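Penville Table Arm: Setup and Maintenance
Part no. 1450 | Revised Jan 10, 2023

The Penville is a 3D-printed arm for board games and light pick-and-place work. It ships with the base, column and joints assembled. Servo leads are fitted but not tied down.

Placement
Set the base plate flat on a rigid table at the far side of the board, prongs pointing toward the player. Center the column on the board. Run the base cables out to one side and keep them clear of the captured pieces. Power the arm only after the cables are in place.

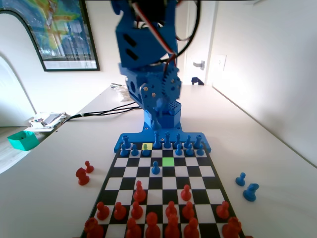 Penville arm at the far side of the board, base cables routed across the table. Captured pieces stand off the board on both sides.

Calibration
Run the corner routine from the Dusent control panel after every move of the base or board. If the arm misses a square by more than 2 mm, repeat the routine before changing any offsets.

Gear and wiring checks
Inspect the large joint gear every 92 hours of operation. Check the ring bolts by hand and replace any gear with a chipped tooth. Servo wires must keep a slack loop beside the housing at full reach. Do not tie them across the gear.

Spares
Joint gear, printed, blue
Ring bolt set
Servo lead set, 6 pieces
Base plate

Repairs are handled by the Rastley workshop. Attn: Blagoje Kovačević. Include the part number and a note of the last calibration.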